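Sorting the key drawer

The drawer under the hall shelf had been collecting keys for over 16 years. Most of them belonged to locks I no longer own. In January I emptied it onto the desk and set some rules before touching anything.

Rule one: a key stays only if I can name its lock. Rule two: anything used weekly goes on the main carrier, anything else goes in the tin. Rule three: no ring hangs from another ring more than one level deep. The old bunch broke that last rule badly and had worn a hole in two coat pockets.

The main carrier is now a Geveck disc, a flat metal round with holes punched along one edge. Each ring gets its own hole, so a key can come off without disturbing its neighbors. I had used a Galato carabiner before this. It held more, but everything slid to the bottom and I spent a lot of time turning keys over in the dark. 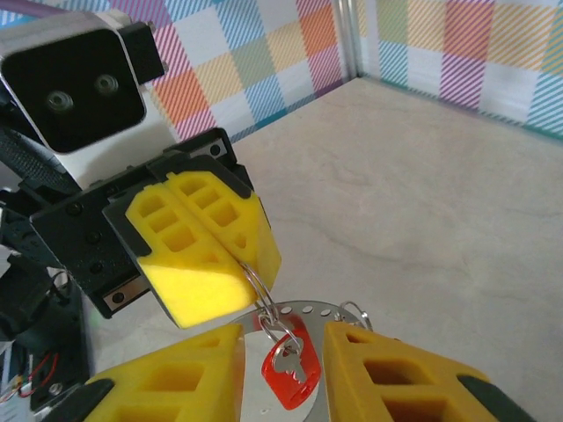 How many keys should one carrier hold? Four is my limit, counting the mailbox key, as a fifth makes the bunch too thick for a front pocket.

Small keys are a separate problem. They are thin, they look alike, and they turn sideways in a bunch. Mine go in translucent plastic tags from Fragkou, one color per location. Red is the shed, and the smoke-gray one is the filing cabinet. The tags add a little bulk, but I can pick the right one without reading anything.

Split rings deserve more attention than they get. Open one too far and it never closes flat again, and a gap wide enough for a fingernail is wide enough for a thin key. I open them with a staple remover, one coil width, and throw out any that stay sprung.

The tin holds the spares, each with a paper label giving the lock and the month I last tested it. Two keys are still unidentified. One is stamped 1,880, comma included, and fits nothing in the house. The other says Gilledia on the head and may belong to a suitcase - I have yet to check the attic.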